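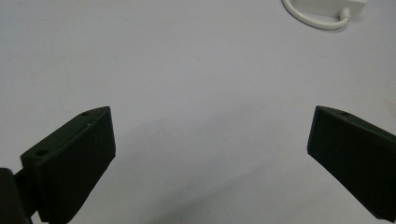
Vol. 10, No. 5

Keep the Work Tables

The Skiltemton library plans to take out its large work tables and put in soft chairs. The notice by the front desk says the change will make the second floor "more flexible." I have used those tables for years and I think this is a mistake.

A soft chair is good for one thing, and that is reading a book you are already holding. Try doing your taxes in one. Try spreading out a sewing pattern, or helping a child with a map of the state. People who live in small apartments often have no flat surface of any size, and the kitchen counter is taken up by the kitchen.

The library's own survey had 276 replies, and the summary says most people wanted "more comfort." I filled it out too. It never asked about tables. If you ask people whether they would like to be comfortable, they will say yes.

Then there is the cost. New chairs from Lorell are priced at around 2,000 dollars a set, and fabric wears out. The tables need a wet rag and a tightened bolt once in a while. The branch in Wotasance made the same switch and now keeps folding tables in a closet, which patrons have to ask for at the desk. Most don't ask.

I have nothing against a few chairs by the windows. The corner near the copier is wasted space and could hold several. But the middle of the room should stay as it is, with outlets that work and enough room to leave your papers open while you go find a book.

The plan is up for a vote in September. Comment cards are at the front desk until then.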